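3.2 Work surface and parts

Small steel parts are a pleasure to study, and they deserve a good table. We covered ours with one large cloth in a plain gray shade. Creases from folding stay in the fabric for days, and we chose to leave them, as ironing made no difference to the results in our July trials. The floor around the table is bare concrete, and cables are allowed to lie there.

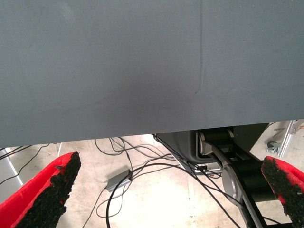
Cloth has a second benefit that we had not expected to enjoy so much — it is quiet. A bevel gear set down on bare metal rings and skids, while on fabric it tends to stay where it was put. Over 784 layouts, almost 30 gears rolled off the table, a wonderfully low number for parts with a conical face.

The Lenz layout uses a round metal plate with a hole in the middle, a short upright pin and three bevel gears. Two of the gears go on the plate and the third, slightly larger, waits on the cloth beside it (Figure 4). The teeth catch the light beautifully, and their shadows make it easy to tell one gear from its neighbor. 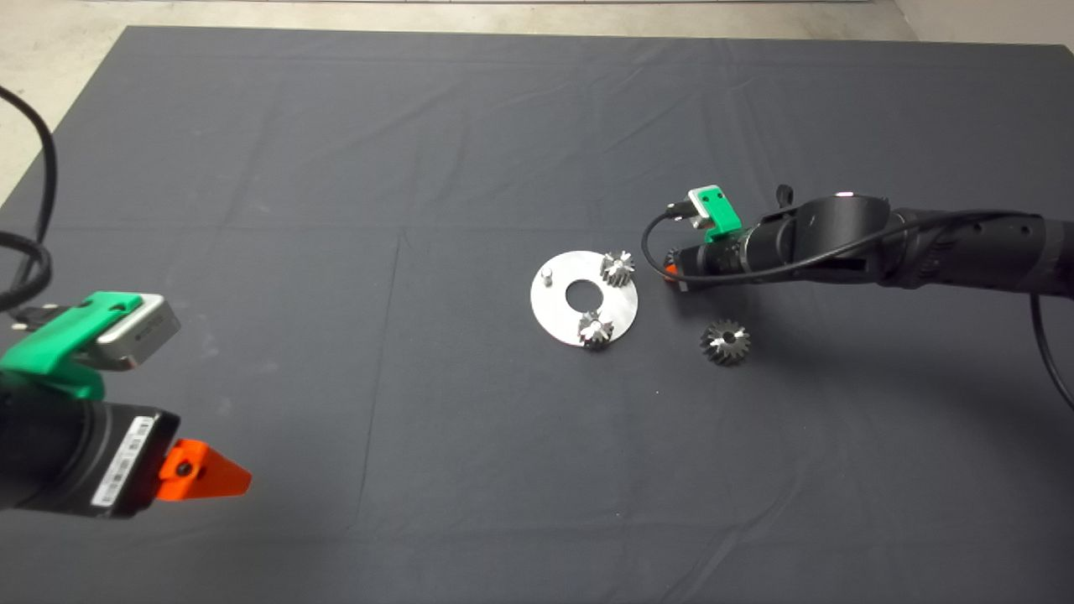

Angus Lockyer

Figure 4. Plate and bevel gears in the Lenz layout.

The Rimitz layout keeps the same plate but starts with all the gears on the cloth.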